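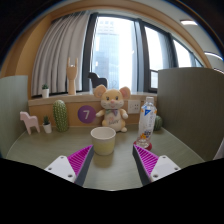 Kamine > Company > About Us

Bravix writes the software that sits between a camera and a gripper. We do not build arms and we do not sell hands. Our customers already own those, and what they usually lack is a way to get from a picture of a table to a set of motions that the arm can carry out without somebody writing new code for each object. A paper cup is a good case. It is light, it bends when squeezed too hard, and its pale side does not stand out much under daylight from a window. With a finger on each side of it and other things close behind, such as a plush mouse and a clear water bottle, the software has to decide which edges belong to the cup, how far to close, and which way to leave. Most of our working hours go into decisions of that size.

The company was started by engineers who had worked together on warehouse sorting and wanted to work on smaller, less predictable jobs. Our first office was two rooms on the upper floor of the Szewczyk building, a former hosiery works put up in 1943. We still have those two rooms and have since taken the rest of the floor. The freight elevator works most days. Visitors should use the side entrance and ring for the third floor.

What we make

Our main product is called Kamine. It is a planning and control package that runs on an ordinary industrial computer next to the arm. It takes in camera images and joint readings, keeps a running estimate of what is on the table and where, and sends commands to the arm and gripper. The planner and the controller are separate programs. If the planner is slow or has no answer, the controller holds position and reports that it is waiting. Earlier versions had the two joined together, and a slow plan could cause a jerky stop. Splitting them took most of a year and is the change our customers mention most often.

Kamine can be used with wide-angle cameras mounted close to the fingers. A lens like that bends straight lines, so table edges and walls come out curved. We do not flatten the whole image before using it, as some packages do. The perception program works on the bent image directly and corrects only the points that matter for the grasp. This saves time on each cycle and keeps the detail near the edges, where flattening tends to smear it. It does mean the camera has to be calibrated with some care. The tool for that comes with the package and the instructions are in chapter 2 of the manual.

Our second product, Prornov, is a set of tools for looking at recordings. A team that records grasping work ends up with a large number of short clips, and many of them have something wrong with them: a clock that drifted, a dropped stretch of frames, a finger position that does not match the picture. Prornov lines up the video with the finger readings, marks the clips that disagree, and lets a person step through them and keep or discard each one. We wrote it for ourselves and used it for a long time before anyone asked to buy it. It runs on Linux only. A Windows version has been requested and we have not started one.

How we work

There are 51 people at Bravix. The largest group is perception, followed by planning, control, and tools. Everyone in every group, including the people who do the accounts and the hiring, spends time at a test table during their first month. We find that bug reports get shorter and clearer once a person has had to run the equipment.

We test on household and office objects, set out close together and in front of ordinary backgrounds. Windows are left uncovered for part of the testing because daylight changes the image a great deal and customers do not all work in closed rooms. Fabric, clear plastic and thin paper each cause their own kind of trouble. Clear bottles are still our weakest class. The current release notes say so, and they list the settings that help.

Before a release goes out it has to pass 92 fixed checks in simulation and then a run on real tables. The simulated checks are automatic and finish overnight. The table run takes longer and is done by hand, by people from a different group than the one that made the change. A release that fails goes back, even when a customer is waiting on it. This has made us late several times.

Support

Support is handled by the same engineers who write the code, on a rotation. We answer in English and Polish. Please send the log folder along with the first message and tell us which version of the controller is running, as the planner version alone is not enough to go on. Customers with a maintenance agreement can also ask for a remote session.

We do not offer support for arms that have been modified by a third party, unless the work was agreed with us first.

Working with us

Open positions are posted on the jobs page. We hire in perception and tools most often. Experience with robots is useful for the control group and not required elsewhere. Student placements begin in June and last through the summer, and placement students work on the same code as everyone else.

Schools and university groups may use Prornov without charge for teaching. Write to the office with the name of the course and the number of seats.

Page last revised October 2020.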